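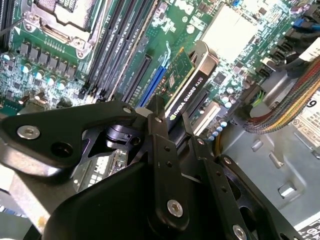 A Second Term for the Office Desktop

The Quadro K620 is a modest graphics card, low in profile and simple to seat once the case is open. At the Meredith refurbishing center, operated by Cloltness, it is among the parts checked before a retired workstation returns to service. The center handled 457 machines last year.

"The processor socket deserves the most patience," said Mylene Aquino, who directs the program. Technicians inspect it before any memory or card is considered.

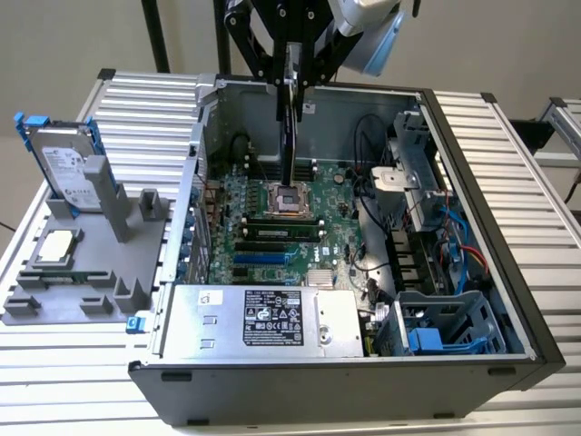 A Dell tower opened for service, with its processor socket empty and one memory module installed.

Most towers require roughly 2 hours of work. Cables and drive bays are examined next – a step Abrehet Adugna, the senior technician, does not permit trainees to skip.

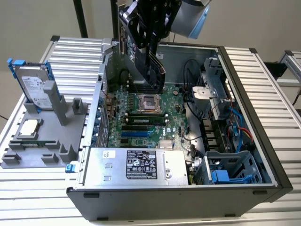 The power supply, drive cage and SATA cables inside the open case.

Finished computers are delivered to area schools in December.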